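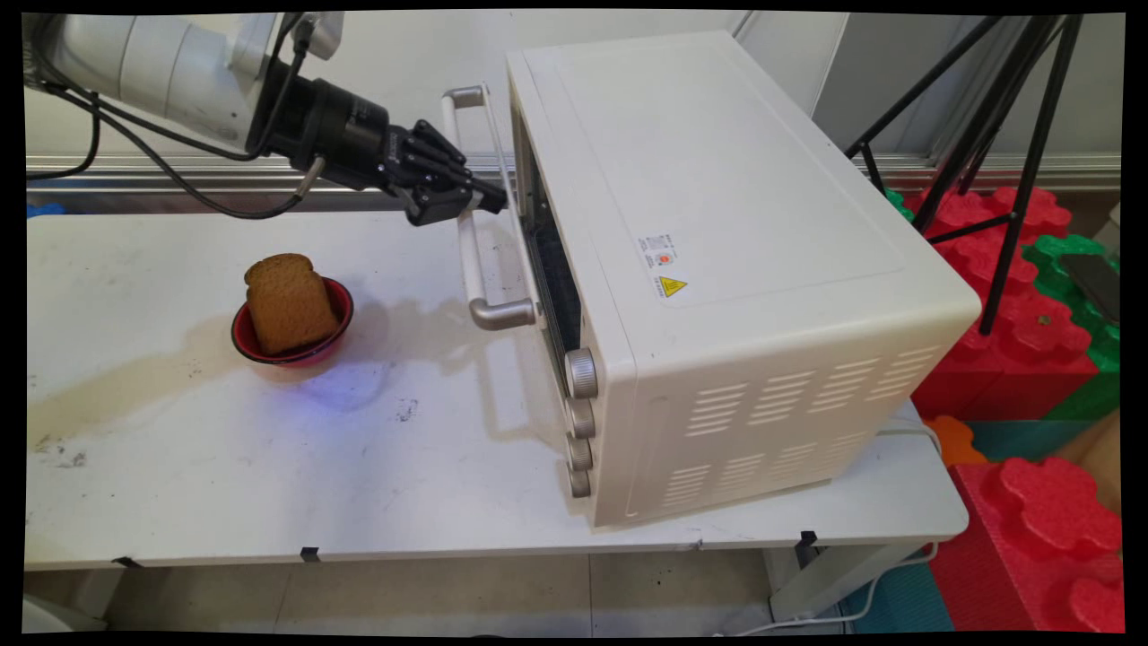 Gravlow: grasp planning for handles, knobs and other annoying things

Hi! Gravlow is the planner I use to get a multi-fingered hand onto a handle without knocking the whole appliance sideways. It takes a point cloud and a rough guess at where the handle is, and gives back an approach path, a pre-grasp hand shape and a closing motion. The repo also holds the toaster oven recordings I tuned it on, so this file is half README and half data card. Sorry about the length, I kept adding things.

Last big edit: 04/06/2020

What's in the repo

planner/ has the approach and pre-grasp code. Most of what you want is in here.
kusuma/ is the perception part (Kusuma fits bars and knobs to a point cloud, more on that below).
bener/ is the playback tool. It runs in a browser and it's ugly, but it works.
data/ovens/ has the recordings.
configs/ has one file per hand and one per object. Please copy one and edit it, don't start from a blank file. I've done that and lost an evening to a missing joint limit.

Getting it running

Clone it, make a fresh Python environment, run the setup script, then run the self test. The self test plans against a stored cloud and never talks to hardware, so you can do it on a laptop on the couch. If it prints a path and a score, you're good.

For real hardware you'll need a driver that accepts joint targets for the arm and for the hand. I wrote mine against a small in-house layer called Daller, and you'll see its name all over the code. If you don't have Daller (you don't), write a class with the same three calls: read_state, send_arm, send_hand. There's a stub in planner/driver_stub.py with comments on what each one should return.

How a plan gets made

Kusuma looks at the cloud first and tries to find a long thin thing standing off from a flat thing. For an oven door that's the handle, and the gap between the bar and the door is the number I care about most, because the fingers have to fit in there. It then reports the bar as two end points, a radius and a gap.

The planner picks a spot along the bar. By default it likes being near one end, close to where the bar meets the door. That sounds odd, I know! The middle gives you more room, but near a bracket the bar flexes less, and the hand has something to settle against if it slides. You can change this with grasp_bias in the object config. Zero is the middle, one is right up against the end.

Then comes the approach. The hand stays horizontal and comes in with the fingers pointing at the bar, and it stops at a hover pose just short of contact. I made the hover its own stage so I can stop there and check things before anything closes. In Bener it shows up as a flat stretch in the joint plot, very easy to spot.

After the hover the fingers close, the arm takes up the slack and the pull starts. The pull follows an arc around the hinge line, and the hinge line is a guess until the door has moved a little. The planner refits it as it goes.

The recordings

There are 215 episodes in data/ovens/, all with a countertop toaster oven on a table. The oven gets placed at different angles, often with its front facing sideways along the table. Some episodes have a bowl and a slice of toast set out in front, since the next task in the chain is putting the toast in. If you only want the door, filter on task = open_door.

Each episode folder has:
arm joint positions and targets
hand joint positions and targets
color video from the fixed camera
the point cloud at the start, and again at the hover
a small text file with the task name, the outcome and my notes

Outcome is one of opened, slipped, missed or stopped. Stopped means I hit the button. I was pretty jumpy in the early ones, so don't read too much into it.

The file layout changed once, in July, and the older episodes were converted by a script. In 18 of them the hand clock and the arm clock don't line up as well as I'd like. They're marked sync = poor. Fine for looking at, bad for training anything that cares about timing.

Things that trip it up

Shiny handles. A silver bar leaves holes in the cloud, and Kusuma sometimes fits half the bar and calls it a day. Turning up gap_fill helps, but go too high and it starts joining the bar to the door.

Dark glass. The depth on an oven window is mostly nonsense. I mask the window out with the door plane, so if the plane fit is bad, everything after it is bad too. Check the plane first. Always check the plane first.

Knobs. If they're in a row or a column and close together, Kusuma may decide they're a single bar. Set min_bar_length in the object config and this mostly goes away.

Cables on the arm. The planner has no idea they exist. I keep a made-up box under the forearm in the collision model so that it leaves room for the slack. The box is in configs/arm_extra.yaml, and you should resize it for your own cables.

Vent slots. Harmless, but they make the side panel look bumpy in the cloud viewer, and I got a bug report from myself about it. Twice.

Settings I'd try first

hover_distance: start large and shrink it once you trust your calibration.
grasp_bias: see above.
close_speed: slow. Slower than you think.
replan_limit: I leave it at 2. If it hasn't found a path by then, the handle fit is probably wrong and more tries won't help.

What I wouldn't use this for

Anything hot. Anything with a person's hands nearby. Fridge doors, unless you've changed the pull code, since a door with a strong seal needs a harder first tug than the planner will give. And please don't use the success counts to rank one robot hand against another. It was one bench with one setup, and I kept changing the code while I was recording.

To do

Let Bener compare episodes side by side
Toaster knobs (turning works in simulation, I haven't merged it)
Move the stub driver's comments into proper docs
Get rid of the old config names, which still load but print a warning

If something breaks, open an issue and attach the plan log plus the cloud it was planning against. Without the cloud I can't replay it, and I'll just end up asking you for it.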